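Cirthorpe Community Help > Home & Garage

Does gaffer tape residue ever come off?

I taped down some cables in the rental five years ago, when I was young and trusted adhesives. I'm moving out in September and the tape has left a gray goo with ambitions. The landlord wants his deposit argument and I would like to deny him one. Painted shelf, if it matters. I've tried hot water and swearing.

jikholm_tenant

Vegetable oil. Put it on a rag, leave it for 7 minutes, wipe, then dish soap to get the oil off. Test a hidden corner first. Old black tape tends to come up in crumbs, so peel slowly and keep it low — yanking takes the paint with it.
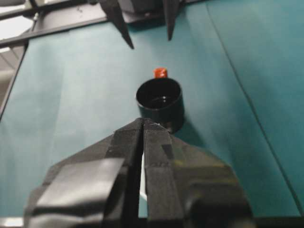 Endero77

Just paint over it.

cantero_street

Please don't paint over it, the goo comes through. I know this from a bathroom I painted in 2000 and still think about. Oil is fine. A hair dryer on low also softens the stuff, and an old plastic card makes a decent scraper. Give it two rounds before you reach for anything that smells like a gas station. And take a photo of the clean shelf before you hand over the keys.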